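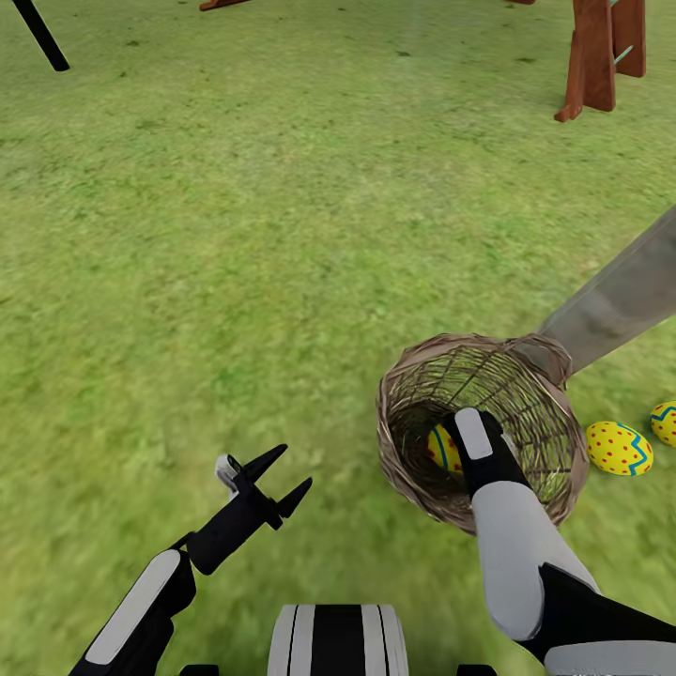 护肤品收纳和保存的小窍门，想到哪写到哪

2018年2月21日 更新

上次写完洗脸巾那篇，好多人来问瓶瓶罐罐怎么放、开了多久还能用。今天赶着出门，先把手头记的都倒出来，乱一点别介意。

先说位置。
别放浴室窗台。太阳一晒，水汽一蒸，再贵的精华也经不住。我以前一瓶维C放窗台，一个冬天下来颜色跟茶一样，倒了，心疼。
卧室抽屉最好。阴凉、不晃、不见光。抽屉底下垫一张厨房用的防滑垫，瓶子不会一拉就倒。
没抽屉就用带盖的盒子。鞋盒也行，里面隔一隔。

冰箱要不要放？
面膜片可以，夏天敷着舒服。眼霜可以。油类不要，冷了会浑，回温又清，来回折腾没好处。膏状卸妆也别放，硬得挖不动。
放的话搁冷藏室中间那层，别贴后壁，后壁会结冰。门上也不好，开开关关温度老变。
还有，跟剩菜分开放。我家那盒面膜有一股葱味，用了两个星期才用完。

开封日期。
买一卷美纹纸胶带，撕一小条，圆珠笔写上日期，贴瓶底。别贴瓶身，手一湿就花了。
瓶子背后那个小罐子图标，写着6M、12M的，就是开封后几个月。没图标的我自己按半年算。
防晒我只留一个夏天。去年剩的，拿来擦剪刀上的胶印，好使。

挖的罐子。
手指别伸进去。配一个小勺，用完拿纸巾擦干，一个礼拜用酒精擦一回。勺子丢了？婴儿药勺，药店要一个就有。
罐口那圈老是糊一层干掉的霜，盖子拧不紧。棉签沾点温水转一圈，擦干再盖。
内盖别扔！那片塑料小圆片就是防漏防干的，我妈每次一开就扔，说了多少遍了。

最后那点怎么弄出来。
软管的：从尾巴卷，拿长尾夹夹住。卷不动了就从中间剪开，里面还够用好几次的。剪开那头套回去，像个帽子，不会干。
泵头瓶：倒过来放一夜，下面垫个杯子。第二天拧开盖子直接倒手心。
玻璃滴管瓶：吸不上来的时候把瓶子斜着靠，管子伸到角上去吸。
千万别加水。加了水防腐就不够了，两三天就可能坏。洗发水加一点水当天用完无所谓，脸上的不要。

卸妆油漏了怎么办
Pramila Singhal 来信问的，说行李箱里漏了一瓶，衣服全是。
先别下水！下水就散开了。
厨房纸压，压，压，别搓。
撒玉米淀粉或者爽身粉，厚厚一层，等半天，刷掉。
再用洗洁精干着点上去，拿旧牙刷轻轻打圈。
然后才是温水，正常洗。
烘干之前对着光看一眼，印子还在就再来一遍。一烘就定住了，没救。
真丝羊毛别照这个来，送干洗。

不漏的办法：拧开盖，瓶口铺一小块保鲜膜，再拧上。泵头的用胶带把按的那截缠住。外面再套密封袋，空气挤掉。飞机上气压变，瓶子别灌太满，留一截空。

分装瓶
新买的先洗再用。洗洁精加热水摇一摇，冲净，倒扣晾到全干。我一般晾一夜。里头有一滴水都算没干。
油的瓶子以后就专门装油，别换来换去，洗不干净的。
我用的是 Lolarik 的小瓶，盖子紧，就是口太小，倒起来烦。拿一张烘焙纸卷成漏斗，尖头剪掉，好用。Heloísa Rezende 说她用吸管，一头堵住一头放，我试了，洒一桌子。手笨的还是漏斗吧。
瓶子上一定要写名字！白色乳液长得全一样，我把身体乳抹脸上抹了三天才发现。

毛巾和化妆棉
擦脸的毛巾单独洗，不放柔顺剂。柔顺剂让毛巾不吸水，我脸上还起小疙瘩，换了以后好些。
毛巾发硬：热水加半杯白醋泡一会，再正常洗。别跟漂白水一起用，绝对不行，出毒气。
可重复用的化妆棉装洗衣网袋里，不然卡在洗衣机胶圈里面，我掏出来过7片。
睫毛膏的黑印洗不掉很正常，买深色的，眼不见为净。

化妆刷
粉底刷一个星期，散粉刷两个星期，眼影刷看着办。
水只冲刷毛，别没过金属那截，胶泡开了刷头就掉。
洗完挤干，整好形，平放在桌边上，刷头悬空。竖着插杯子里水会往下流，流到胶里。
海绵洗完切一刀看看里面，黑了就扔，不要心疼。

用完的空瓶
玻璃罐好用的：放回形针、纽扣、出差带的两勺洗衣粉。标签撕不干净，吹风机吹热了慢慢撕，剩下的胶用食用油抹上，放十分钟，一擦就掉。
带滴管的洗干净可以拿来给小花盆加液肥。写清楚是肥料，放高处，小孩够不着的地方。
泵头里有弹簧，回收前先拆下来。我们这边是瓶子归瓶子，泵头归其他垃圾，你们那边自己查一下。

台面
洗手台上只留早晚都要用的，其他进抽屉。我数了一下自己留了7样，还是多。
托盘底下容易积水长黑斑，每次刷牙顺手拿起来抹一把。
香皂下面垫两根皮筋，套在皂盒上，空气能走，皂不会化成泥。皮筋断了换新的。
镜子上溅的牙膏点子，湿的擦越擦越花，等干了用干布弹掉再擦。

几个读者来信，简短回一下

Érica Vasconcelos：精华分层能不能用？——本来就写着“使用前摇匀”的，摇就是了。本来不分层，突然分了，闻一闻，有怪味别用。没味我也不太敢用在脸上，你自己看。

Aidan Nic Giolla：男的就一瓶洗面奶也要看日期？——要。挂在淋浴间的那种更要，天天泡水汽。瓶口朝下的容易进水，盖子记得按到响。

有位没留名字的问，打折囤了一堆怎么排。——快到期的放前面，后买的放后面，跟超市一样。盒子外面写到期月份，字写大点。同一种别超过2瓶，多了真用不完，我柜子里就有一瓶过了期的爽肤水，现在拿来擦水龙头。

忘了说，过敏的事。新东西先抹耳朵后面或者手肘里侧，等一天，没红没痒再上脸。一次只试一样，不然出了问题不知道是哪个。换季的时候别一下子全换。红了肿了就停用，不退就去看医生，别在网上问我，我不是医生。

喷雾的喷头堵了，拔下来泡热水，泡一刻钟，装回去空喷几下。还堵就换个旧瓶的喷头，口径很多都是通用的，对一下螺纹。

指甲油盖子粘死了：热水泡瓶颈，垫橡皮手套拧。下次盖之前瓶口抹一点点凡士林，别抹多了，会混进去。

好了，要赶车。衣柜除味那篇写了一半，下回在发。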